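第六章 条纹与色块：覆面织物的配色组织

本章学习要点

色经排列与色纬排列的记法；配色循环与组织循环的关系；条纹宽度、色块面积与观察距离；并置混色在粗纱织物中的表现；花回对接与裁剪损耗；色牢度要求对配色方案的限制。

学习本章之前，应已掌握第三章的基础组织和第五章的纱线染色方法。第五章中关于色差评定的内容在本章6.5节还会用到，生疏的读者宜先复习。

6.1 概述

覆面织物是指粘贴、钉固或绷张在墙面、隔板、箱体及家具表面的织物。它与铺地织物在原料和组织上多有重叠，不少产品两用，但受力情况不同。铺地织物承受反复的垂直压力和鞋底摩擦，绒头的回弹性是首要指标。覆面织物主要承受自重产生的下垂、固定点处的集中张力以及偶发的刮擦，尺寸稳定性的地位高于回弹性。

从外观设计的角度看，二者还有一处差别。铺地织物多在俯视、斜视条件下观看，花纹沿视线方向被压缩，纵向条纹显得密集。覆面织物多在正视条件下观看，花纹的实际比例与观看比例接近，条纹的偏斜和对接错位更容易被察觉。同一花样由地面移用于墙面时，设计者通常需要重新核定条纹宽度。

条纹与色块是覆面织物中使用最广的两类几何花纹。条纹由单一方向的色纱排列形成，织造时不必改变组织，仅需按规定次序排列经纱或投入纬纱。色块则要求颜色在两个方向上均有变化，可以由色经与色纬交织得到，也可以借助提花机构、簇绒机的移针机构或后道印花得到。以条纹填充色块，再将若干色块拼合成较大的花回，属于两类花纹的复合形式，本章称为条块花纹。

条块花纹有三项实用上的特点。第一，色块边界为直线，裁剪时便于寻找基准。第二，每一色块内部已有明度变化，轻微的污渍和磨损不易显现。第三，颜色数目可以控制在较小范围内，通过改变条纹的次序和宽度得到多种色块，纱线备货的品种因此减少。

6.2 基本术语

色经排列：一个循环内各色经纱的根数与次序。记为“甲色根数，乙色根数……”，自织物左侧起记。

色纬排列：一个循环内各色纬纱的根数与次序，自织物下端起记。

配色循环：色经（或色纬）排列重复一次所包含的纱线根数。

组织循环：组织点的浮沉规律重复一次所包含的纱线根数。

花回：包括颜色与组织在内的全部外观特征重复一次所占的最小矩形。花回在经向的长度称为花长，在纬向的宽度称为花宽。

底色：在一个花回中面积最大、明度居中的颜色。有些花样中没有哪一种颜色同时满足这两个条件，此时不设底色，各色按面积顺序列出。

隔色：置于两种对比较强的颜色之间、宽度较窄的颜色，用以缓和或加强边界。

上述术语中，配色循环与组织循环常被初学者混用。配色循环只涉及颜色，组织循环只涉及交织规律，二者的最小公倍数才是花回所含的纱线根数。例如某织物采用四枚斜纹，色经排列为深色6根、浅色4根，配色循环为10根，组织循环为4根，则花回的经纱根数为20根。若将深色改为8根，配色循环变为12根，恰为组织循环的3倍，花回即为12根。调整一种颜色的根数，花回可能缩小，也可能扩大，修改方案后必须重新计算。

6.3 条纹宽度与观察距离

条纹宽度由纱线根数与织物密度决定。设经密为P（根/10厘米），某色经纱连续排列n根，不计织缩时条宽b（毫米）为：

b = 100n / P

以经密400根/10厘米的平纹覆面布为例，要求条宽2毫米，则n为8根。采用同一密度而要求条宽20毫米，则n为80根。上机密度与成品密度之间存在织缩和后整理收缩，式中的P应取成品密度，上机时再按收缩率折算。

人眼对条纹的分辨能力有限。当条纹宽度对应的视角小于分辨阈值时，相邻两色不再被分开感知，呈现为一种中间色，这一现象称为并置混色，又称空间混色。覆面织物的近观距离与远观距离往往相差数倍，同一条纹在近处为条，在远处为面。设计者应当在两种距离上分别核对配色，并在意匠纸上注明适用的观看条件。

并置混色所得颜色的明度近似于各色明度按面积的加权平均，彩度则一般低于参与混合的任何一色，色相差距越大，彩度下降越明显。红色系与蓝绿色系的细条并置后趋于灰褐，这种变化在小样上容易被忽略，因为小样总是拿在手中观看的。

粗纱织物与绒类织物还有另一层影响。绒头的倒伏方向使同一颜色在不同角度下呈现不同明度，圈绒较轻，割绒较重。条宽小于绒头高度时，相邻绒头互相遮掩，边界出现锯齿状的混杂，条纹的实际清晰度低于计算值。割绒产品的最小条宽一般按绒高的两倍控制。

6.4 色块的构成

6.4.1 等宽条纹色块

色块内各条宽度相等，仅颜色交替。这类色块的平均明度容易计算，拼合后整体均匀，适用于大面积覆面。缺点是条纹方向一致时，相邻色块的边界不清。处理方法有两种：一是使相邻色块的条纹相互垂直，二是在边界处加入隔色。

6.4.2 不等宽条纹色块

色块内各条宽度按一定次序变化。次序可以对称，也可以单向递增。对称排列的色块有明确的中线，拼合时须注意中线是否落在接缝上。单向递增的色块有方向感，同一方向连续拼合时形成阶梯状的明暗，转向拼合时形成折返。

6.4.3 断续条纹色块

条纹在色块内中断，由另一种颜色接续，断点可以齐平，也可以错开。断点齐平时，色块内部出现次一级的小块，花样层次增加。断点错开时，边界松散，外观接近手工织物。断续条纹在机织条件下需要提花机构，在簇绒条件下可由移针或喷染实现，成本差异较大，应在方案阶段确定工艺。

6.4.4 多色条块的配色

多色条块以三至五色为常见。颜色过多时，纱架容量和换色次数增加，织疵率随之上升，而远观效果未必改善。常用的组织方法是选取一深暖色、一中等明度冷色和一至两种浅中性色，深暖色与冷色承担对比，浅中性色承担过渡。栗红、蓝绿、米色与棕褐的组合即属此类，其中米色与棕褐色相接近而明度不同，可以在不引入新色相的前提下增加一个明度级差。
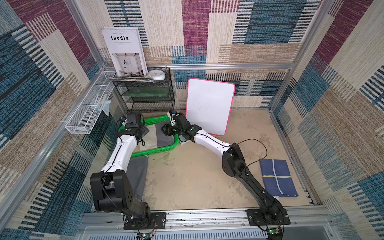 图6-1 围板上类似地毯的条块花纹覆面，栗红、蓝绿、米、棕褐条纹分块相间

在这类配色中，冷色的面积需要单独控制。冷色面积过小，各色块之间缺少区分，远观时整体偏于褐色；冷色面积过大，暖色条纹被孤立，视觉上成为散点。教学用小样可先按暖色四份、冷色三份、中性色三份排列，再逐次调整。每次只改动一种颜色的面积，并保留改动前的样片，以便对照。

Isedance纱样卡的使用者应当注意，卡上各色按色相排列，不按明度排列。选取浅中性色时，须将候选色样置于灰背景上比较明度，不能以卡上的相邻位置作为依据。

6.5 花回对接与裁剪

覆面织物的幅宽有限，面积较大的墙面或隔板须由多幅拼接。条块花纹的边界为直线，对接误差比自由花卉纹样更为明显，裁剪前应确定以下各项。

（1）对接方式。平接指相邻两幅在同一高度上花纹相同，错接指相邻两幅在高度上错开半个花长。平接的损耗较小，错接可以打散横向的重复感。

（2）基准线。平接时以某一色块的水平边界为基准，全部裁片的上端均由该边界量起。不得以布边剪口作为基准，剪口与纬纱往往不平行。

（3）转角处理。转角处的色块可以整块终止，也可以绕过转角延续。整块终止时，两侧面板各自独立裁剪，板边的花纹应对称。绕角延续时，须将转角处的折转量计入幅宽。

（4）纬斜限度。条块花纹对纬斜敏感，纬斜率应在铺布时逐段检查，超过限度的布段改裁小件。

裁片长度按花长的整数倍取用，由此产生的余料称为花回损耗。设面板净高为H，上下包边合计为e，花长为L，平接时每幅的用料长度为：

l = ⌈(H + e) / L⌉ × L

式中⌈ ⌉表示向上取整。H、e、L须采用同一单位。

例6-1 某隔板净高2 000毫米，上下包边合计80毫米，织物花长400毫米，采用平接，求每幅用料长度与花回损耗。

解：(2 000 + 80) / 400 = 5.2，向上取整为6。

l = 6 × 400 = 2 400（毫米）

花回损耗为2 400 − 2 080 = 320（毫米），占用料长度的13.3%。

若花长改为350毫米，(2 000 + 80) / 350 = 5.94，向上取整仍为6，用料长度为2 100毫米，损耗降至20毫米。可见花长与构件尺寸的配合对损耗影响很大。定型构件批量较大时，宜由构件尺寸反推花长；构件尺寸多样时，宜选用较短的花长。

拼幅所用的各卷织物应取自同一染色批次。不同批次的同色纱线即使色差合格，在直线边界的两侧并列时仍可能被察觉。条块花纹中浅中性色的批次差异最易暴露，深色次之。评定时将两卷织物的同一色块上下叠放，在标准光源下以45度角观察，方法见第五章。

6.6 色牢度与配色的关系

配色方案须与各色纱线的牢度等级一并考虑。单色织物褪色后整体变浅，外观仍可接受。多色织物中各色褪色速度不一，褪色后颜色之间的关系发生变化，原有的对比可能消失，也可能过于突出。因此多色覆面织物对各色耐光牢度的一致性有要求，同一花样内各色的耐光牢度等级相差不宜超过一级。

摩擦牢度的影响集中在深浅相邻的边界。深色纱线的浮色转移到浅色条纹上，使边界模糊。深色条与浅色条直接相邻时，深色纱线的湿摩擦牢度应比单独使用时提高半级，或在其间设置中等明度的隔色。

清洁方式也应在设计阶段注明。覆面织物固定后不便拆洗，多采用表面吸尘和局部湿擦。局部湿擦容易在浅色块上留下水迹边缘，在条纹细密的色块上则不明显。易受接触的部位，如隔板下部和拐角，宜安排条纹细密、明度中等的色块。

6.7 设计记录

条块花纹的设计文件至少应包括色经排列表、色纬排列表、组织图、花回尺寸、各色面积比、适用观看距离和对接方式。采用簇绒或印花工艺的，以色位图代替色经、色纬排列表。

记录格式由各厂自定，但各色的名称须与纱线编号一一对应。仅写“米色”“浅棕”而不附编号的文件不能用于生产。Conano机织覆面布练习中，Pao-chu Yeh与Chi-keung Lu两人的设计单常被用作对照：前者将色经排列逐条列出并附编号，后者以色块为单位列出，每一色块另附分表。花样简单时前一种便于核对，花样含有多种色块时后一种便于修改。本书习题采用后一种格式。

修改记录应写明修改项目、修改前后的数值和修改人，不得直接涂改原表。花回尺寸一经改动，各色面积比、用纱量和裁剪长度须全部重算，三者缺一，设计文件视为未完成。

思考与练习

1. 某平纹覆面布成品经密为200根/10厘米，色经排列为栗红20根、米色10根、蓝绿20根、棕褐10根。计算各色条宽和花回的花宽。

2. 将上题组织改为八枚缎纹，其余条件不变，求花回的经纱根数。说明花回是否发生变化及其原因。

3. 隔板净高1 500毫米，上下包边合计60毫米。现有花长为240毫米和400毫米的两种织物，分别计算平接时的用料长度与花回损耗。

4. 选取一暖色、一冷色的纱线各一种，制作条宽为2毫米、5毫米和20毫米的三块等面积小样，分别在近处和远处观察，记录能够分辨条纹的最大距离，并描述并置混色后的颜色。

5. 比较断点齐平与断点错开的断续条纹色块，从工艺条件、边界清晰度和裁剪基准三个方面列表说明。

6. 按6.7节规定的项目，为一种四色条块花纹编写设计文件。各色须附纱线编号，色块分表不少于两张。

6.8 色纱排列与组织点的配合

前述各节将颜色与组织分开讨论。在经纬均参与显色的织物中，织物表面某一点的颜色取决于该点是经浮还是纬浮。经组织点显示经纱颜色，纬组织点显示纬纱颜色。经纬异色时，同样的色经排列在平纹、斜纹和缎纹上得到不同的外观。

平纹织物中经、纬组织点各占一半，经纬紧度相近时两组纱线的显色面积接近，条纹因纬纱颜色的掺入而减弱。经面缎纹中经浮占绝大部分，条纹颜色接近经纱本色。要求条纹清晰而又必须使用异色纬纱时，可采用经面组织，或提高经密使纬纱被覆盖。

当配色循环与组织循环都很小时，色纱与组织点相互配合，会产生与色纱排列方向不一致的花纹。平纹组织配以一深一浅的色经和一深一浅的色纬，得到细条，条纹的方向由色纬与组织的起始位置决定，色纬起始错开一根，纵条即变为横条。这类花纹称为配色模纹，其绘制方法为先在意匠纸上标出组织点，再在左侧和下方分别注明色纬与色经的次序，最后逐点填色。填色时经组织点取该列经纱的颜色，纬组织点取该行纬纱的颜色。

配色模纹可以作为条块花纹中某一色块的填充。它与相邻的普通条纹使用同样的色纱，明度相近而纹理不同，适于代替隔色。具体作图步骤和各类基础组织的配色模纹图谱见第七章。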